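Shawky Home launches the 7-Minute Coffee Table, a free tidying guide for rooms people really live in

MILLCOMBE, August. I've been writing about other people's clutter for years, and I can tell you the coffee table is where it all lands. So I'm very happy (thrilled, if you must know!) to announce that our new guide is out this month, and it costs nothing.
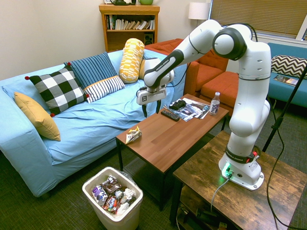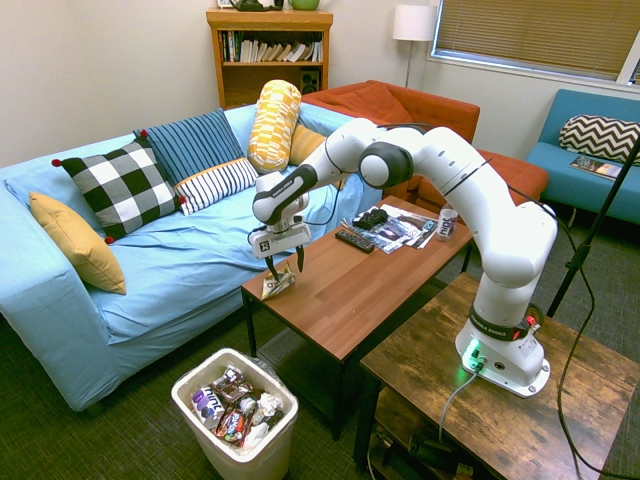 Magazines, the remote, a game controller, a crumpled wrapper, a bottle of hint by the papers: a living room coffee table on a perfectly normal day.

I started Shawky Home at my own kitchen table, and the mail has always been mostly from people who think they're messier than everybody else. They're not! Before we wrote a word of this guide we asked our newsletter readers what was sitting on their coffee tables right then, and 1241 of you wrote back. Paper came up more than anything, then remotes, then cups and bottles, then snack wrappers. One reader had a bicycle pump on hers and wasn't sorry.

The guide goes in the order I do it myself. Trash first, always, and take it all the way to the kitchen, because a wrapper moved to the side table is still a wrapper. Drinks go next. Then the paper, and I do mean all of it, picked up as one pile and squared off on your knee before you decide what stays. I keep two magazines and let the rest go. Controllers and remotes come last and they get one home, a shallow tray or the shelf under the table if you have one, and everybody in the house has to know where that is.

After that you wipe the top down, along the grain if it's wood, and give the sofa a minute. Tug the slipcover straight, shake the cushions out, put them back however you like. I'm a mustard-next-to-checks person and I will not be taking questions.

We're printing 1000 paper copies for anyone who'd like one on the fridge. They'll be at the front counter of our Millcombe shop from 7 in the morning until they run out, one per household please. The download is on our website and you don't need to sign up for anything to get it. A second guide, all about hallways and shoes, is on its way, and I'm already behind on it.

If you're writing about the guide and want a copy or a chat, drop me a line through the press page. I usually answer by lunchtime.

30 shares | 7 comments

We use cookies to remember your settings. Accept | Manage

© Shawky Home, Millcombe | Press | Contact | Back to top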